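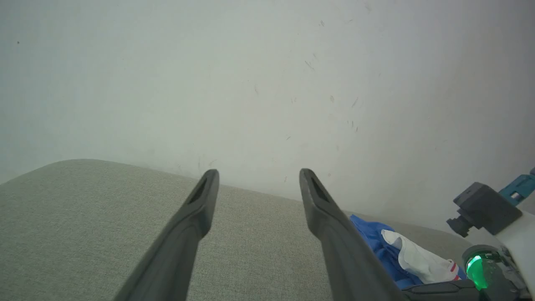

Every November the furniture stores discover that we have all been sitting wrong. Danside sent me a flyer on Thursday with the words "performance fabric" on it four times. I'd like to know what the performance is. My last couch was sold to me as stain resistant, and it resisted one glass of red wine for as long as it took me to find a towel.

The salesman at the Sarnby outlet told me the cover was rated for 30,000 rubs. Rubbed by what? He didn't know. He did know that the protection plan was $16 a month, and that it left out pets, sunlight, ink and "accumulated soiling" — so, sitting on it.

I read the whole plan at home, 18 pages. You have to report a stain within a few days and say what caused it. If you can't say what caused it, they don't cover it. I have lived with kids for years and I could explain maybe two stains in this house.

My parents had one couch my whole childhood. It was ugly and scratchy and it had no rating at all. I didn't buy the plan. I haven't bought the couch yet either, and the sale ends Sunday, or so the flyer says. It said that last month too.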